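Grippers on the green table: our comparison in pictures

02/04/2026, posted by Kanyarat Nakpan
12 shares | 4 comments

In April we compare two end tools for picking up food-like items: the two-finger gripper, which we call Miltow, and the hand with jointed fingers, which we call Lernby. Haoran Han wrote the controller settings and Jingyi Su looked after the cameras. I only collected the pictures and wrote the lines under them. The full log has 3,743 grasps, so these four are a very small part.

1. The view from the wrist

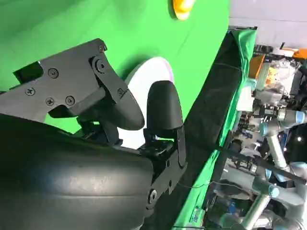 Camera position was our first long discussion. Jingyi wanted it close to the fingers and Haoran wanted more of the table. With the close position we can judge the gap between the fingertips very well, and the white disc behind it stays in view, but the housing takes much of the left side. We kept this position for all wrist recordings, so that the results can be compared.

2. Soft items

Bread is more difficult than it sounds. If the closing force is too high, the crust gets a mark, and if it is too low, the roll turns between the fingers. Haoran started with the force limit at 70 per cent and went down in small steps.

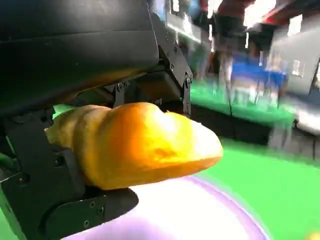 The lower limit was finally set at 20 per cent for all bakery items. Under this value the controller could not tell a light contact from no contact, and it closed again and again. Maybe a better force sensor would help, but this is for the next budget.

3. Round items with ribs

Ribs are useful for a two-finger tool when the fingers land between them, and a problem when they do not. For the orange and white striped one in the bowl we come from above, with the upper finger reaching over the rim.
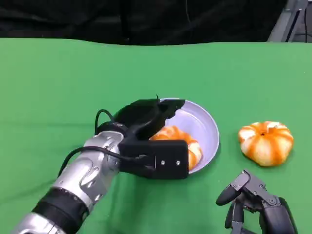 4. Same approach, flat dish

A plate gives the fingers more space at the side than a bowl. We did 214 approaches with dishes and changed only the wrist angle. In this one the upper fingers are curled over the fruit, and the dark jointed hand waits at the lower right.
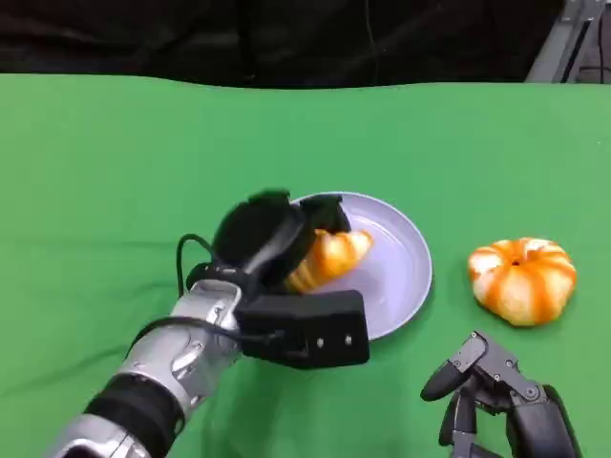 5. What comes next

We will repeat the dishes with Lernby doing the grasping. After this the Sýkora controller will be tried on the same arm, with the same table cloth and the same light. I hope to put the new pictures here before the end of the month.

Comments (4)

Kagiso Ndlovu
Thank you for this page. Did you try the bread with rubber on the fingertips? We had good results with thin silicone.

Kanyarat Nakpan
Not yet, Kagiso. It is on Haoran's list.

Guangming Jiang
Is the wrist camera on automatic exposure? I would fix it, the white dish can disturb the colour.

Jingyi Su
It was automatic for this round. I will fix it for the next one and write the value in the log.

Related
Choosing a force limit for the Miltow gripper
Cable routing at the wrist, second attempt
Visit to the Gremcombe workshop
Sýkora controller: first notes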